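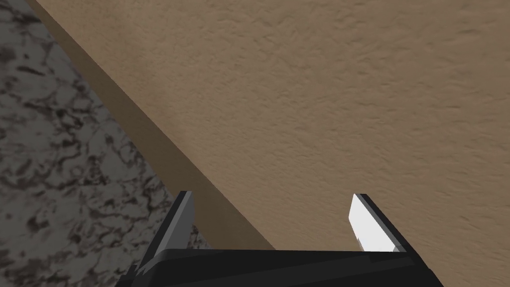

Orkix room simulator: the Semlow open day

I went to the open day at Semlow on 11 July 2019 mainly to see Orkix, the simulator Mustonen has been selling to small robotics teams since last November. We have been putting off buying one for a while. Our own arm is in use most of the week and we need somewhere to try things out without queueing for it.

The demonstration was in the upstairs room, with seats for 26 and a few people standing at the back. Leonilde Bastos ran it from a laptop on the front desk. She talked for a short while about the price and the licence, then got on with it, and I was glad of that.

What you get

Orkix comes with 138 ready-made rooms. Kitchens and bathrooms make up most of the list, with a few workshops. You pick a room, place the arm, pick a gripper and choose where the camera goes. Leonilde kept to a two-fingered gripper for the whole session and had the camera close behind it, which is how we would use it too. You look over the body of the gripper, along the fingers, at whatever is beyond.

The fingers are well done. They have proper thickness, and on the right-hand one you can make out the notches in the inner edge when the light falls well. In our present software a finger is a plain block, so this is a step up.

Surfaces are mixed. The granite is the best of them and holds up at a steep angle, with the veins getting finer as the stone goes away from you. The plain tan surfaces have a fine rough texture which is fine from a distance. Close up there is little to fix on. If your method depends on picking out points on a wall, I would test that before paying.

Moving about

She steered by hand with a game controller and the picture kept up well. I saw one short freeze, when she changed the lighting and moved the arm at the same time. The laptop was a decent one, and I would like to see it on one of ours.

The camera is easy to get lost with. Tilt the wrist far enough and the worktop runs off at a slant, and it takes a moment to work out which way is up. There is a small level indicator you can switch on, but it is buried in the third menu. It ought to be on from the start.

The smaller fittings were better than I expected. Past the stone there was a white shower head on its pipe, and further back square dark tiles with lighter grout lines and a little window with a brown frame. The tiles stayed sharp at that distance.
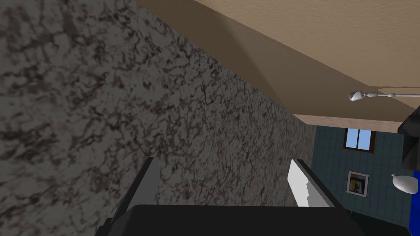
Rosario Lombardi asked whether the shower head could be knocked, or whether the arm would pass straight through it. Leonilde's answer was that all fixed fittings stop the arm but do not bend or break, and that soft things such as curtains are not in this version. Rosario said he could live with that for reach planning but would want something else for contact work. I agree with him. For planning it is fine.

Saving and sharing

You can save a position and go back to it, up to 50 per room. Recordings export as ordinary video or as single stills, along with a table of joint angles. The table opened in a spreadsheet with no fuss. Files from Lultura can be brought in as well, though the materials come across grey and have to be put back by hand. That will be a nuisance for us, as all our rooms are in Lultura.

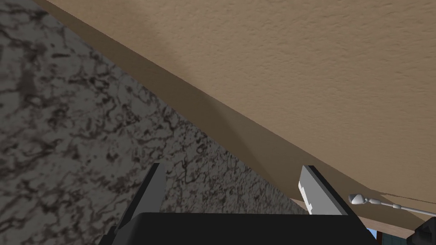 Fingers open, with the stone on the left and the white rod on the right.

Price and verdict

A single seat is £530 a year. There is no monthly rate and no discount for a second seat, which I asked about twice. Help is by email only.

Good points: the stone and the gripper models, quick hand steering, sensible export.
Bad points: the level indicator, Lultura materials, no soft objects.

I have asked for the trial copy and will run it on our older laptop with our own arm file. If it copes with that we will take one seat and see how the first year goes.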